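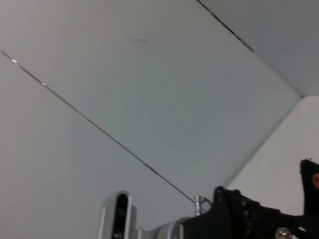

About Sorkmont

Sorkmont is a small research company. We study one question: how can a robot arm know where its own hand is, when the place it works in gives its camera almost nothing to look at? We build methods for this, we test them on real arms, and we publish what we find, also when the result is weaker than we hoped.

Who we are

The company was started by Rigoberto Magaña, who before that spent many years repairing and adjusting industrial arms for other people. He saw the same trouble in many workshops. An arm was installed, the wrist camera was calibrated with a printed pattern, and all was good until a bracket received a small knock. Then the arm missed its parts by a few millimeters, and a technician had to come back with the printed pattern. Rigoberto wanted the arm to correct itself between two jobs, without a pattern and without a visit.

We are still few people. Most of us studied mechanical engineering or mathematics, and one colleague came from land surveying, which has been more useful for our work than any of us expected. We speak several languages in the office and write in English, so please excuse us if some sentences on this page are a little stiff.

What we work on

Our main method is called Olico. It estimates the position of a wrist camera from plain walls. A usual method looks for many small points with strong contrast, such as corners of objects, printed letters or screws. On smooth pale panels there are very few such points, and the ones that appear are often reflections, which move when the arm moves. A program that trusts them will be wrong, and it will not know that it is wrong.

Olico uses the lines where two flat panels meet. A seam is long, so even a thin one can be measured with good precision across its direction. Along its direction it tells us almost nothing, and this was our first difficulty. With one seam the camera can slide along the line and the program sees no change. Two seams that are not parallel in space are better. A corner where three panels come together is best, and the arm does not need to see it for long -- one good view can fix the estimate for the next several movements.

The second difficulty is that real seams are not perfect lines. Panels do not always meet cleanly, the gap changes its width, and small bright flecks appear where the edges catch the light. In our early version we took the darkest pixel across the seam as its center. At a gap with two edges this jumped from one side to the other. The present version fits both edges together and gives less weight to the parts where they disagree.

We also use the arm itself. Parts of the gripper that are fixed in relation to the camera should stay in the same place in every picture from that camera. If they have moved, the camera has moved on its mount, and this must be known before any wall is measured. It is a simple check and we were slow to add it.
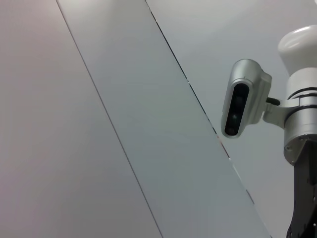

In the method we call the two kinds of error "mount error" and "joint error," and we keep them apart from the beginning. The first comes from the camera and its bracket. The second comes from the joints of the arm, which report an angle a little different from the true one. Many older methods mix the two and find one correction for both. Such a correction works well near the pose where it was made and becomes worse as the arm goes away from it.

What we have found so far

The largest study we have finished is the Aguirre series. It has 1,074 poses of the arm inside a pale enclosure. We used 600 of them to choose the settings of the method and kept 400 for the test. The other poses were removed before we began, as no seam was long enough in them to be measured at all. We say this openly, for a reader should know that the test is about poses where the method has something to work with.

On the test poses, the median position error was 2 millimeters. The errors are not spread evenly. When a corner was in view the estimate was steady from one pose to the next. When only seams running in similar directions were in view, the error grew along these directions, as the theory says it must. The good part is that the program reported its own uncertainty correctly in most of these cases, and asked for another view before it continued.

The shading of the panels gave us less than we wished. Two neighboring panels often have a different tone, for they are turned differently to the light, and we believed this could help to decide which panel is which. It helps when the light is stable. When we changed the lamps, the tones changed and the program became confused, so in the present version the shading is only used as a weak hint. We have not given up on it.

Where the work is going

In February we started Clindon, our second project. In Clindon the arm chooses its next view by itself. It asks which small movement would reduce the uncertainty the most, and makes this movement before it begins the task. Our hope is to remove the separate calibration step completely for light assembly work. At present the choice of view is too slow -- the arm waits longer than a person beside it would like to wait -- and this is the part we are working on now.

How we work with others

We accept a small number of joint studies each year, with universities and with companies that have a real cell where a camera has little to see. We do not sell arms, cameras or grippers. A partner keeps its own recordings, and we agree in writing at the start on what can be published. If the result is negative, we would still like to publish it, and we ask partners to think about this before they write to us.

Students are welcome for a stay of one term or longer. It is good if you know some linear algebra and are not afraid of a screwdriver. Please send a short letter in your own words about a problem you have tried to solve, and tell us also where you got stuck. We read every letter, but in busy periods the answer can be late.

Page last revised May 26, 2022

3 shares | 0 comments

Contact | © 2022 Sorkmont. All rights reserved. | Back to top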